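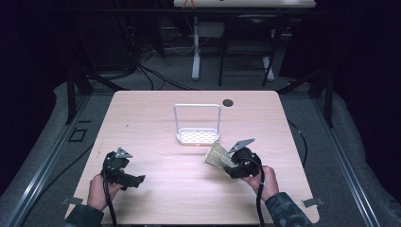

Fig. 4. Wire holder with the scouring sponge tilted toward it. Handle loop up, tray down.

4. Setting Up the Sponge Holder

The Gretby sponge holder comes in one piece, which has not stopped people from looking for the second one. The loop is the handle. The tray is where the sponge goes. If the box contains anything else, it belongs to section 5 (hooks) or to the factory.

4.1 Before you start

1. Take off the cardboard sleeve and the plastic tie on the loop. Cut the tie with scissors. Twisting it off bends the wire, and the wire will remember.

2. Wash the holder in warm water with dish soap, rinse, and dry with a soft cloth.

3. Run a finger lightly around the rim of the tray. The white coating should feel smooth all the way around. If there is a bare spot or a burr, stop and see 4.5.

4. Set the holder on a flat surface and press down on each corner of the tray. It should not rock. If it does, try a different surface before you blame the holder - kitchen counters are less flat than their owners believe.

4.2 Choosing a spot

1. Pick a place next to the sink that you can reach with a dripping hand. The far side of the dish rack is not that place, however good it looks there.

2. Keep the holder at least 7 inches from a burner or the side of a toaster oven.

3. On a wood surface, put the Mulcahy drip mat (sold separately, of course) or a saucer underneath. The floor of the tray is an open grid. Water goes straight through it and stays wherever it lands.

4. If the surface has a cable hole or other opening, stay well clear of it. Water is good at finding holes, and so are small sponges.

CAUTION: Do not carry the holder by the loop with a full bottle of dish soap balanced in the tray. The loop is meant for the weight of the holder, up to 2 sponges and a bar of soap. It has no opinion about bottles, but your foot will.

4.3 Putting the sponge in

1. Squeeze the sponge out over the sink until it stops dripping. A sponge that goes in soaked comes out smelling like a pond.

2. Hold it by one end and bring it in from the side, next to the loop. Coming straight down from above works too, if you enjoy hitting the wire.

3. Lower the free end into the tray first, then let the rest follow.

4. For everyday use, stand the sponge on its long edge and lean it against the loop. Both faces get air this way and it dries faster.

5. For a sponge with a mesh or scouring surface, check that no strands have caught on the grid. Lift it once, set it back down, and you will know.

NOTE: Thick sponges may need to lie flat. Turn them over when you think of it. We recommend every evening and expect twice a week.

4.4 Cleaning

1. Take everything out of the tray once a week.

2. Rinse from below, so the water pushes crumbs back out the way they came.

3. For soap scum, soak the tray in equal parts white vinegar and warm water for 19 minutes. Testing at Rultdale stopped at 19, and we see no reason to round it up now.

4. Brush the grid with an old toothbrush. Use one that has officially retired.

5. Rinse again and dry the joints where the loop meets the tray. Rust starts here if it starts anywhere.

CAUTION: Do not scrub the holder with the sponge it holds. The rough side will scratch the coating in time, and the scratches rust. Steel wool gets there sooner.

The holder may go in the top rack of a dishwasher. Lay it on its side and make sure the loop does not stop the spray arm. You will hear it if it does.

4.5 If something is wrong

The holder tips forward. The sponge is too wet or too far to one side. Squeeze it and move it in.

The holder slides. Dry the counter and the underside of the tray.

The loop leans. Set the tray on a towel and push the loop back gently with both hands, a little at a time. Slight leaning does no harm and can be described to guests as a design feature.

Coating is chipped on arrival. Do not use the holder. Send it back to Isico in the original box, with the packing slip. Tape is fine. The 2 staples that came in the box lid are not, so please leave them out.

Continue to section 5, Under-Shelf Hooks.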